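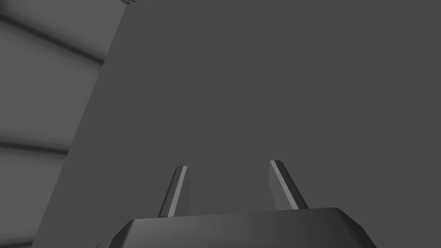 그림 1. 시뮬레이션 손목 시점 렌더링. 물체를 잡지 않은 상태의 그리퍼 두 손가락과 전방의 회색 면.

시뮬레이션 셀의 그리퍼 정비 절차 및 영점 재설정 결과 보고

1. 과제 개요

본 보고서는 Vindley 셀의 시뮬레이션 모델에서 2지 평행 그리퍼의 영점과 손목 카메라 자세를 다시 맞춘 작업을 정리한 것이다. 실물 셀은 3월에 손가락을 교체하였으나 모델 쪽 파라미터는 교체 이전 값으로 남아 있었다. 작업은 Arsalan Dhanial과 Rocío Pereyra가 나누어 맡았다. 전자는 관절 및 접촉 파라미터, 후자는 카메라 외부 파라미터와 로그 정리를 담당하였다.

2. 초기 상태

정비 전 모델에서 확인한 문제는 다음과 같다.

가. 그리퍼 열림 명령을 보낸 뒤 좌우 손가락의 변위가 서로 달랐다. 명령값은 동일하나 오른쪽 손가락의 관절 원점이 구형 손가락 기준으로 정의되어 있었다.
나. 손목 카메라의 피치 값이 Pulter 설정 파일과 장면 파일에 각각 따로 적혀 있었고, 두 값이 일치하지 않았다.
다. 충돌 메시가 표시용 메시보다 두꺼워 손가락 안쪽 면이 실제보다 먼저 접촉 판정을 받았다.

나 항목은 처음에 렌더러 문제로 잘못 판단하여 반나절을 소비하였다. 장면 파일을 읽는 순서를 출력해 본 뒤에야 나중에 읽힌 값이 앞의 값을 덮어쓴다는 것을 알았다.

3. 작업 절차

3.1 관절 원점
좌우 손가락을 완전 닫힘 위치로 보내고 양쪽 안쪽 면의 중심 좌표를 읽는다. 두 좌표의 중점이 팜 하우징의 중심면에 오도록 원점 오프셋을 수정한다. 수정 후 열림과 닫힘을 30회 반복하고 매회 종단 위치를 기록한다. 속도 제한은 기본값을 유지하였다.

3.2 충돌 메시
손가락의 충돌 메시를 표시용 메시에서 다시 생성하였다. 볼록 분해 결과 조각 수가 늘어 연산 시간이 증가하였으므로 끝단 부분만 세분하고 나머지는 단순 직육면체로 대체하였다. 팜 하우징의 메시는 수정하지 않았다.

3.3 카메라 자세
피치 값은 설정 파일 한 곳에만 남기고 장면 파일의 항목은 삭제하였다. 이후 그리퍼를 연 상태에서 손목 시점 영상을 저장하고, 손가락 끝의 화면상 위치를 계산값과 비교하였다. 배경이 단색 면인 구간에서는 배경 특징점을 쓸 수 없으므로 기준점은 손가락 끝과 하우징 모서리로 한정하였다. 손가락 안쪽의 밝은 모서리는 명암 차가 커서 검출이 안정적이었다. 반면 하우징 윗면의 완만한 음영에서는 경계가 여러 개로 나뉘어 검출되는 경우가 있어 임계값을 59로 올렸다.

4. 결과

저장한 697개 프레임 가운데 33개에서 모서리 검출이 실패하였다. 실패 프레임은 모두 팔이 이동 중인 구간에 속하며, 정지 구간에서는 실패가 없었다. 관절 원점 수정 후 좌우 변위 차는 로그의 표시 자릿수 이하로 감소하였다. 조기 접촉 판정도 재현되지 않았다.

그림 2는 그리퍼가 열린 상태이다. 양쪽 손가락은 위로 갈수록 서로를 향해 약간 기울어져 보이고, 손가락 사이로는 전방의 평탄한 회색 면만 보인다. 왼쪽 위의 얼룩무늬 띠는 기준점 검출 영역에서 제외하였다.
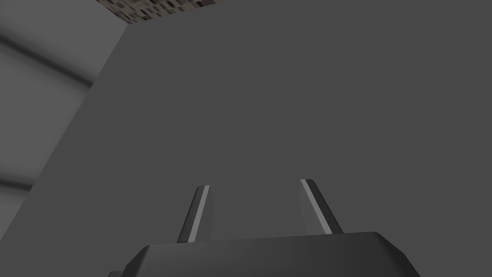
Junpei Murakami는 중간 검토에서 원점 오프셋을 모델 파일에 직접 써 넣으면 다음 손가락 교체 때 같은 불일치가 다시 생긴다고 지적하였다. 오프셋은 손가락 부품 번호와 함께 별도 파일로 관리하고, 부품 번호가 다르면 셀이 기동하지 않도록 하라는 의견이었다.

이 의견에 따라 오프셋을 Tarkow 저장소의 부품별 파일로 옮겼다. 기동 시 번호 대조 기능은 시뮬레이션 쪽에만 구현하였으며 실물 제어기에는 아직 적용하지 않았다.

5. 유지 관리 항목

- 손가락 또는 팜 하우징 모델 변경 시 3.1의 절차를 처음부터 수행한다.
- 카메라 값은 설정 파일에서만 수정한다. 장면 파일에 피치 항목을 다시 추가하지 않는다.
- 충돌 메시를 재생성한 경우 물체 없이 닫힘 동작을 실행하고 접촉 로그를 확인한다.
- 검출 임계값을 변경하면 변경 전후 값을 작업 기록에 남긴다.

6. 남은 문제

이동 구간의 검출 실패는 원인을 특정하지 못하였다. 영상 저장 시각과 관절 값 기록 시각이 어긋났을 가능성이 있으나, 현재 로그에는 두 시각이 같은 시계로 기록되지 않는다. 시각 기록 방식을 통일한 뒤 동일 궤적으로 다시 측정할 예정이다. 접촉 마찰 계수는 이번 작업 범위에 포함하지 않았고 교체 전 값이 그대로 들어 있다.

부록의 오프셋 표와 기동 스크립트는 Tarkow 저장소의 gripper_zero 폴더에 있다.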